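Why Do Toy Cars Need Differentials?

Push a radio-controlled car around a corner and watch the back wheels. The outside wheel has a longer trip than the inside one, poor thing. If both were stuck on one solid axle, they'd have to turn at the same speed, and one would skid and grumble the whole way round.

A differential fixes the argument. It's a little box of gears that lets each wheel spin at its own speed while the motor drives both.

Try it yourself. Lift the back of the car, switch it off and hold the big gear still. Turn one wheel forward. The other goes backward, like a little brother told to do anything at all.

Some diffs are filled with thick oil, which makes the gears lazier. Clean up spills before a grown-up finds them.

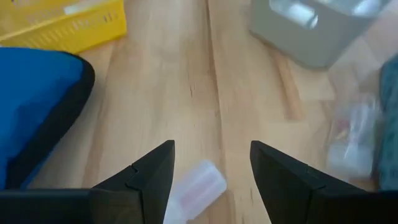

A wooden tabletop, with a yellow basket and a gray bin.

Next time: why tires come in soft and hard, and why you always picked the wrong ones.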